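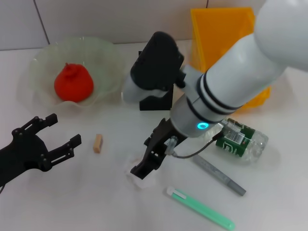

The ruffly green glass bowl, on the white table.

Search this blog Search

9/20/23

So I finally made it to the Nolness flea market! I've been meaning to go since August, and wow, 106 stalls (it says so on the flyer) and only 6 bucks to park. I got glass fever, as usual, and came home to Fuscombe $65 lighter with two vases and a chipped cake stand I already love. The lady at the pie stand told me to come back in spring, when they open up the back field too. I'm already saving my ones!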